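# Soft Shadows and Reading Speed on Matte Desk Surfaces

Course project report, May 27, 2024
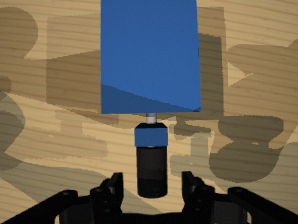
The project asked whether the softness of a shadow edge changes how quickly a person reads printed text lying across it. Desk lighting guides usually give a target level of light and say little about shadow edges. A small lamp close to the page casts a hard edge, while a wide diffuser casts a gradual one. On a pale wood surface with fine grain, large soft-edged brown shadows can cover much of the tabletop and still leave the grain lines readable, and this was the condition we tried to reproduce with printed text. The hard-edged condition used the same lamp with the diffuser removed.

## Setup

Two lamps were compared, the Hyun and the Wuria. Both were set to the same height above the desk and aimed at the same point. Light level at the page was measured with a handheld meter before each session and adjusted by moving the lamp base. A cardboard strip held in a clamp produced the shadow. Its distance from the page was fixed with tape marks on the desk.

The reading material came from Jidska, a set of short passages prepared in November for an earlier class. Each passage was printed in black on uncoated paper. Passages containing numbers or names were left out after the pilot, as they slowed readers in every condition.

## Procedure

We tested 21 readers. Each read one passage in full light, one under a hard-edged shadow and one under a soft-edged shadow. The order was rotated between readers. Reading was silent, and the reader pressed a key at the start and end of each passage. A short recall task followed so that skimming could be detected. Times were logged in Resus and exported as a plain table.

## Results

Mean reading speed under the hard-edged shadow was 108 words per minute. Under the soft-edged shadow it was 122 words per minute. These speeds are low because the passages were set in small type and readers were told to prepare for recall. The full-light condition was faster than both, but three of its sessions were lost when the log was overwritten, and its mean is not reported.

The lamp used had no clear effect. Differences between the Hyun and the Wuria were smaller than the spread between readers.

## Limits

The hard edge crossed the text at a fixed line, so some of the delay may come from readers losing their place at that line. The soft shadow also spread over more of the page, and total light inside it was not matched point by point. Color temperature was not controlled beyond using bulbs from the same box.

A second round should move the edge between passages and record light at several points on the page. The passages would also need replacing, as our readers have now seen them.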